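Wilmont, 2026-03-04

After a long winter of closed doors and a good deal of patience from the families on Grinance Street, the Wilmont toy library is open again and lending as warmly as ever. Members can take home 2 toys at a time, and 57 families signed up in the first morning alone!
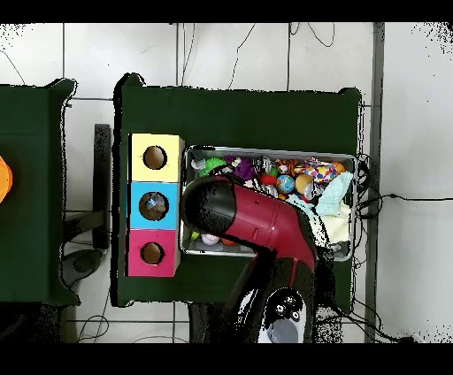
One mother said she had missed the place terribly, mostly for the chats with other parents while the little ones made up their minds.

The new shelves were paid for by a bake sale and a raffle, which together brought in $2,136, and Gajdoš, the bakery on the corner, kept everybody in poppy seed rolls.
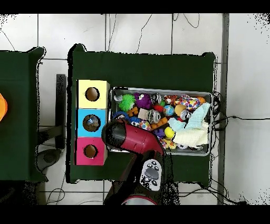

A grandfather wondered whether the loans might run three weeks instead of two, and the library has promised to think it over before the end of March.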